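October, 6:10 a.m.

Proofs for the Watumton charter reprint came back from the printer last night. Checked them against the transcription before breakfast. Sheet size is correct. The stock is the 116 gsm laid that Teodoro Bravo asked for, and it takes the brown ink better than the wove we tried in spring. Two faults so far. In article 5 the long s in "assembly" has been set as an f, and the clerk's attestation has dropped a line below the seal when it should sit beside it. The first is my error. I copied the line out of the old typed version and didn't go back to the scan.

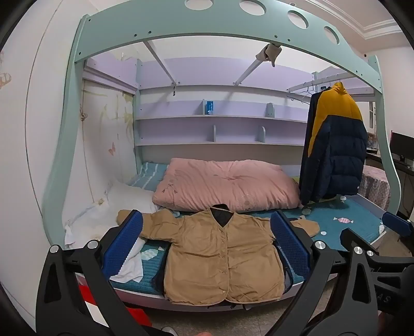 The larger question is the capitals. The manuscript capitalizes nouns in the preamble and then mostly stops after article 2. Crenshaw, who did the edition everyone quotes, regularized the whole thing and said so in a footnote that later reprints left out. My rule for this edition is to follow the manuscript letter by letter, including where the clerk contradicts himself. Khalil Tarawneh thinks buyers will take the uneven capitals for typos and send copies back. He may be right. I offered a note on the reverse, four lines, small type. He wants it on the wrapper so it can be read before purchase. Agreed.

Noon. Two hours on the petition clause. The printed text of that year reads "to petition for redress of grievance," singular. The manuscript has a mark after the final e that could be an s or could be a pen lift. Looked at it at full enlargement and under the gray filter. The same clerk ends "liberties" with a closed loop, and this mark is open. Against that, he was near the margin and running out of room. I am printing the plural in brackets and giving both readings in the note. The legal sense is the same either way, but people write letters over this kind of thing, and I would like to be able to answer them with a page number.

Dendance called with the quote for tubes. The price holds at 365 tubes and goes up below that. We have 22 paid orders. Told them I would confirm after the mailing goes out.
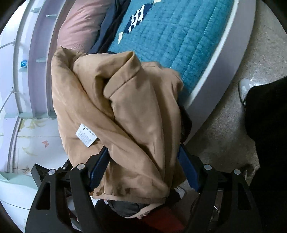 Afternoon on the fold problem. The original was folded in eight, and the center crease runs through the article on quartering, where three words are lost. Crenshaw supplied "without due consent" and gave no source. Dutis, in his pamphlet, has "without their consent." I measured the gap against the clerk's average letter width and "due" fits with room to spare, while "their" is tight but possible if he used the short r. The creases themselves are a separate matter, and the printer wants to reproduce them as tone. Linen-backed paper recovers from folding and ordinary rag does not. A crumpled tan jacket picked up off a bed has much the same shading as the present scan, soft ridges with no clear edge between light and dark, and type printed over shading like that is hard to read. I asked for the creases at half strength and none at all behind the quartering article.

Sent the corrected sheet to Khalil at 4:40 with the f and the attestation marked in red. Still to do: the date line, where the regnal year and the calendar year disagree by one. Probably old style reckoning. Need to check the council minutes for the same winter before I commit to a note.

Teodoro has the seal block until tomorrow evening.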